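Torkent open day at Grakutmont: review of the Worerano hand-held gripper

April 4, 2026

I went to the Torkent open day at their Grakutmont site mainly to see the Worerano, a hand-held gripper sold for recording household jobs so that a robot arm can be trained on them later. I have been thinking of buying a pair for our teaching workshop, and I had only seen the brochure. The visit lasted most of the morning. I paid nothing for it apart from the train fare.

The demonstration was T-shirt folding. You hold a gripper, open and close the fingers, and fold the shirt using only those. A cloth is spread over the work surface and clipped down at the edge so it stays put. Staff did a few shirts first, then let visitors have a go.

What it is like to use

Picking up a flat hem is harder than it sounds. The fingers are black and fairly slim, and you need to come in low and pinch a small ridge of fabric. If you come straight down on it, you just push the shirt along. I needed a good many tries before I could pick up a corner at the first attempt. Once you have hold of it, the grip is firm and I never dropped a shirt halfway through a fold.

Sleeves were my weak point. They bunch up at the shoulder, and if you pull from the cuff the whole side of the shirt comes with it. The member of staff at my table told me to lift and shake gently before laying the sleeve down. That helped, though my folds were still worse than a child's.

The handle is comfortable for short spells. After half an hour my thumb was sore. Torkent say a softer trigger spring has been available since February, but the ones on the tables had the older spring. I would want to try the new one before ordering.

Weight and price

The full unit weighs 1063 grams by the spec sheet, and the lighter version without the rear battery is 991 grams. I held both and could not tell much difference in the hand. The lighter one has to be run from a cable, and I would rather carry the extra than have a lead trailing over my sleeve while folding.

A pair costs 1766 euros with the charging dock and two spare sets of finger pads. The pads wear out with use and are sold separately after that. Nobody could give me a price for them on the day, so I have asked by email.

The software

Recordings are sorted in a program called Bañez, which we were shown on a laptop. You mark the start and end of each fold and throw out the bad ones. It is plain to look at and quick enough. I did not like that it saves only when you close a session, and I said so on the feedback form.

The open day itself

Well run on the whole. Groups were small and you could ask what you liked. The talk at the start was too long and covered the company's history in more detail than I needed. Tea was provided. Parking is poor, so go by train if you can.

I would give the gripper four out of five. It does what the brochure says, the grip is good and the charging dock is simple. I have taken a mark off for the sore thumb and the missing pad price. If you are going to the next open day, book an early slot, as the tables get busy before lunch and you will get fewer turns. Wear short sleeves too.

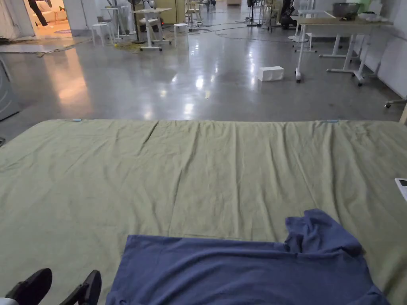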